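My afternoon at the Vemereo open day

I promised in my last post to write about the open day, and it took me longer than I wanted. My train to Irside was late, so I arrived when the first tour was already inside. They gave me a paper badge and told me to wait for the next one.

Vemereo has its offices on the second floor of a building which I always believed was a dentist. Inside it is carpet, beige walls and a lot of cables. I had expected a factory hall with yellow fences, as we had in my old job, where a robot was something you looked at from far away. In this place the visitors stood almost beside the arm and spoke in low voices, like in a library.

The demonstration I liked most was the tidying one. The robot they call Garg has to take things from a table that people left behind after a break. The things are ordinary, drinks cans and snack bags, and this was the point of it, as our guide explained. A machine that knows only one kind of box is an old story. A machine that should manage whatever is lying there is still hard work, even for people who do this every day.

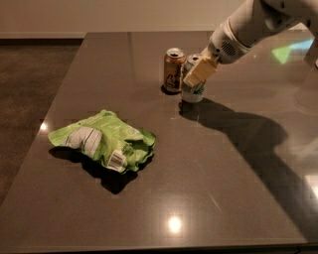

A reader, Clandard, wrote to me after I mentioned the visit that cans are the easy part, and that I should have asked them about the bag. A can has the same shape from every side, the message said, but a bag has a new shape each time somebody touches it. I think this is a fair remark. I did ask about soft things, but too late, when the guide was already walking to the next room, and I got only a short answer that they are "working on it."

What surprised me was the speed. I am used to videos on the internet, which are often played faster than real life. Standing there, you have time to think about your dinner while the arm is on its way. The man next to me became impatient and went to look for coffee. I stayed for 15 minutes and was not bored, but I am a person who also likes to watch ships going through a lock.

In the second room there were posters and a small arm that children could move with a joystick. The line was long and I did not try it. Somebody at the door told me they had nearly 200 visitors by 2 in the afternoon, and the corridor felt like it.

They plan another open day in January. If you go, take the stairs, the elevator is very slow, and wear something light, because the rooms become warm with so many people.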